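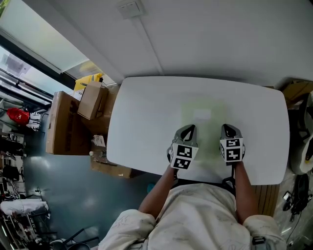 Wendell Oakes

20/05/2025 — Plarnell bench, hand-held grippers, left and right

Well, I finally got a proper sit-down with the pair today, which I've been promising everybody (myself included) since we moved the bench over by the window. Writing it all down while it's fresh, so whoever picks this up next doesn't have to go digging through my scraps the way I had to dig through December's.

Started with both grippers resting on the white table, cubes below the finger housings as usual, about a hand's width between them. I like to begin there and just sit a minute with my hands on them before I power up anything. It sounds silly but you notice things! Today I noticed the right one had a little rock to it when I squeezed. The left was solid as a brick.

Traced the rock to the bracket between the finger housing and the cube. One of the 3 screws had backed out a good half turn. Snugged it, squeezed again, still a hair of movement, so I took the bracket off altogether and found the washer had a dent worn into it. Swapped in a new one from the Flemulari tin. Rock is gone. I then checked the left bracket the same way, and those screws hadn't moved at all, so I left them be.

Of course once you've had a cube off, the old calibration isn't worth much, so I redid the right side from scratch. The routine in the Caputo folder wants 37 poses and I did every one of them, slow, with a cup of tea going cold at the halfway point. First pass threw out 13 poses, which is too many for my liking. They were mostly the ones where I'd turned the side marker toward the window, and the light was coming through pretty strong and bouncing off the tabletop. Waited for a cloud (very scientific) and ran it again. Only 3 thrown out that time, and the residual came down to where the left one sits. Saved it under today's date and left the December file where it was, just in case.

Then the thin mat, with the little white card on it. Card goes near the far end of the mat, upper center, and please leave it there between runs — I use it as the home target and it's a pain to find the spot again. Did 23 pick-and-return cycles with the right gripper, then the same with the left. Left was clean all the way through. Right fumbled the card twice early on and then settled down. I think that was me getting used to the stiffer grip, but I wouldn't swear to it.

The strap on the right gripper is worth a word. I've been letting it hang down toward my lap, and it's comfortable enough, but on the long reaches it tugs. I lengthened it by one notch. If your arms are shorter than mine you may want to put it back.

Finger travel on both: opens fully, closes fully, no grinding. Wiped the slots out with a dry brush. The right one gave up a surprising amount of fluff.

Still to do:
— order more of those washers, the tin is nearly down to nothing
— something over the window for bright mornings, even a bit of tracing paper
— recheck right bracket screws after over 13 hours of use, sooner if you feel any rock
— send the new calibration to Firkthorpe so their copy matches ours
— label the two chargers, I mixed them up again

3 comments
Share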